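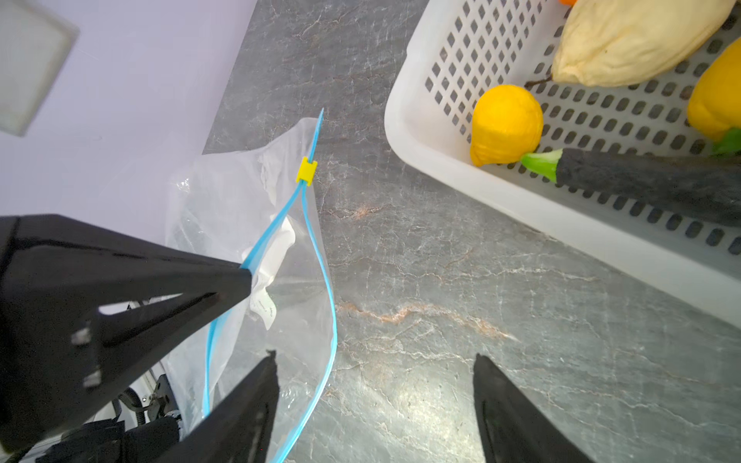
How I Pack Pantry Stuff in Slider Bags (and Get Them to Stay Shut)

Posted Jun 24, 2026

I resisted slider bags for years. I had a drawer full of the press-together kind and figured a little plastic clip was just one more thing to lose. Then my neighbour Khadija Ghoneim sent me home with a bag of her dukkah, I opened and closed it maybe fifty times in a month, and I was converted!

So, a few of you asked how I do it. Grab your bags, a marker, some slips of plain white paper and whatever you're decanting. I buy rice and lentils in bulk at Avgate and divvy them up at the kitchen counter, usually with the radio going and a cup of tea getting forgotten somewhere.

Start with the label. Write what it is and when you bought it, plus any cooking directions you'd otherwise be digging through the recycling for, and drop the slip inside facing out. I used to stick labels on the outside and they peeled off in the freezer every single time. If it's something dusty like flour or icing sugar, fold the slip over so the writing stays clean.

Next, fold the top of the bag down like a cuff before you fill it. It keeps the tracks clear, and it stands up a lot better (a wide mug underneath helps too). Stop about three fingers below the zipper. I know, you want to cram in that last scoop — don't. An overfull bag pulls on the seal from the inside and you'll be fighting it forever. For me, 1000 grams of lentils is a comfortable load in the big size.

Unfold the cuff and run a dry fingertip along both tracks. One grain of rice in there is enough to spoil the whole thing.

Now the closing. Lay the bag down flat on the counter and pinch the end of the zipper with one hand to anchor it. With the other, take hold of the slider by its sides and draw it along slowly, keeping it level. Pause a couple of centimetres from the end, press the air out with your palm, then finish. If the tracks start splaying apart behind the slider, go back to the open end and try again with less tugging.

Slider popped off? Houda El Ouafi taught me to pinch the tracks together at one end, spread the slider's sides a touch and ease it back on. Works most of the time. When it doesn't, that bag gets to hold cookie cutters.

Wash and reuse the ones that held dry goods, and prop them open over a wooden spoon to dry. Anything that had raw meat in it goes in the garbage.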